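Quick one tonight, because it's past eleven and I have to be up at 6 and I just closed the book and if I don't write this down now I won't.

So. Kanyarat Siriwan, The Salt Ledger. Finished it. Finally. Started it back in April, put it down, picked it up, left it in a coat pocket, picked it up again. Don't let that put you off. That was me and work, the book is great.

If you don't know her — she spent years walking between fishing villages and writing down what the old people told her about the tides, and about the birds mostly. There's a heron in chapter two I still think about. It comes back to the same post every morning for an entire winter and she just watches it. No big lesson. She doesn't turn it into her divorce or whatever. I was so relieved.

Orlando Lozano lent me his copy, which he'd already written all over. Normally I hate that. His notes are kind of good though. Next to the bit about the crab traps he put "no!! ask Flor" and then two pages later, "ok yes". I asked Flor Cárdenas what that was about and she had no idea, she hasn't read it.

Things I liked, fast:

The sentences are short. The chapters too, most of them I could get through on the bus.

The chapter on Zeltano. It's a tiny harbor, one road in, and she gets stuck there with a bad foot for weeks. Best part of the book. She can't walk so everybody comes to her. The ferryman's argument with his brother about how deep the channel is goes on for pages and I could of read twice as much.

She admits when she's wrong. She calls a bird one thing early on and then a kid corrects her and she leaves the mistake in. 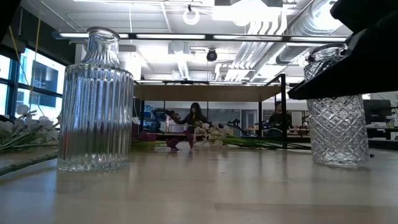 Two glass vases, plenty of table.

Things I didn't like so much. The middle sags. There's a long stretch on the history of the salt tax and I get why it's there, the title and all, but I skimmed. Sorry. Also the map at the front is useless, half the villages she visits aren't on it and Castaño is on it and she never goes to Castaño. I kept waiting. Page 100, page 200, no Castaño.

And the ending kind of just stops. She gets on a boat. Jhonatan Guzmán, in the comments on my last post, said the ending was the whole point and I should read it slower. Maybe! I read it twice just now and it's still a boat. But I did like it more the second time, so fine, one point to Jhonatan.

Somebody asked if it's like Olanrewaju Osagie's river book. Not really. Osagie wants to explain things to you, he's a teacher and you can hear it, and I mean that as a compliment, I learned more about mud from him than from nine years of school. Siriwan mostly wants you to sit down and be quiet for a bit. I'd read his first if you like facts. Hers first if you're tired.

My edition is the Skorach paperback. The print is small and the glue is already going, a chunk of pages in the back came loose on me. Orlando if you're reading this, I'll tape it. The hardcover looks nicer but I've only seen it the once, at the library, with a waiting list on it.

Next up is either the lighthouse diaries that Flor keeps pushing on me or the big Vulton biography, all two volumes of it. Probaly the diaries. I picked up the Vulton in the store and my wrist said no.

Oh, and the reading group is meeting at Flor's again, 7 pm, same as last time, bring a chair if you have one that folds. We're doing the first half of the Osagie. If you only get through the chapter about the dam that's ok, that's the one everybody wants to fight about anyway.

Ok. Bed. Will fix the typos tomorrow — or not.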